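Storkiment Cinema Hire & Sales
Home > Screens > Portable > Brova Folding Screen

Brova Folding Film Screen with Carry Bag

In stock. Also available to hire.

We have been lending the Brova to film societies, schools and the odd back-garden birthday for long enough now that we feel we know it rather well, and it is still the screen we reach for first when somebody rings up and says they have a village hall, a borrowed projector and a worrying number of tickets sold. It is a proper folding frame with a snap-on surface, it packs into a single bag, and it stays flat, so you won't have ripples wandering across the leading lady's face all evening.

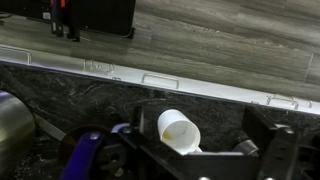 The surface is matt white and quite forgiving. Older black and white films look lovely on it, and subtitles stay crisp right out to the ends of the row, even for the people who came in late and had to take the chairs by the radiator. If your hall has thin curtains you will want to start a little later in the summer months, as you would with any front projection screen, but for an ordinary evening with the lights down it does very nicely indeed.

Putting it up is a job for 2 people. One person can manage at a pinch (Brijesh in our hire office does it, and is a bit proud of it) but the frame is wide when it opens and it is much easier on the knuckles with a friend at the other end. Unfold it on a clean floor, press the poppers on starting from the corners, then fit the legs and tip the whole thing upright. The first go always feels slow, and by the second or third screening you will be chatting all the way through it.

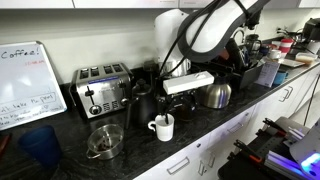
What comes in the bag

Folding frame
Front projection surface, matt white
2 legs with cross feet
4 guy lines and pegs, for lawns and playing fields
32 spare poppers, and the little tool for fitting them
Padded carry bag with shoulder strap

The black skirt and side drapes are sold separately. They do make a hall feel more like a picture house, so do ask us if you'd like to see them on the screen before you decide.

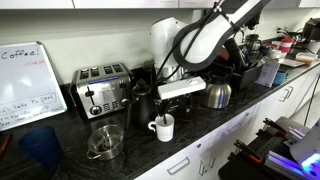
Toaster and gooseneck kettle on the granite worktop

Looking after it

Please don't fold the surface away damp. If the dew has come down during the last reel, hang it over a banister overnight and pack it in the morning. Marks will usually come off with lukewarm water and a soft cloth, working gently from the middle outwards. Washing-up liquid is fine, but scouring creams and kitchen sprays will leave shiny patches that show up dreadfully in snow scenes.
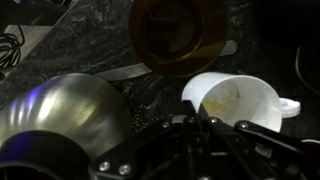
Poppers do work loose eventually, and they tend to go at the top corners first. The spares should see you through a good few seasons. If a leg gets bent or the bag strap gives out, we keep parts on the shelf and Hạnh Vi can post them out to you.

Hire and delivery

Hire runs for up to 6 days, so you can collect early and have a practice before the audience turns up. If you hire first and then decide to buy, we take the hire fee off the price. Prices were last checked in May 2024. For bookings, ask for Brijesh Kushwaha or Hạnh Vi.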